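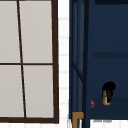
Search this blog
Go

Fanico changed its lunch menu in January, so I went back at half past one with Imogen Bickerstaff and ordered the same things as last time. The set lunch is now two courses, with bread charged separately.

The lentil soup has improved. It is thicker, and the cumin no longer hides the stock. Salt was correct. I had the pork shoulder after it, listed at 200 g and served sliced across the grain with white beans. The beans were slightly under, with a chalky centre in the larger ones. Imogen had the hake: skin crisp, flesh set properly, sauce split at one side of the plate. She finished it anyway.

Coffee is still from Stirner. The roast is darker than the one they pour at Mulska and it suits milk better than it suits an espresso.

Service took 15 minutes between courses, acceptable for a full room. I would order the soup again and ask for the hake sauce on the side. Dinner menu next, when I can get a table.

© Hayley Whiteley | Contact | Back to top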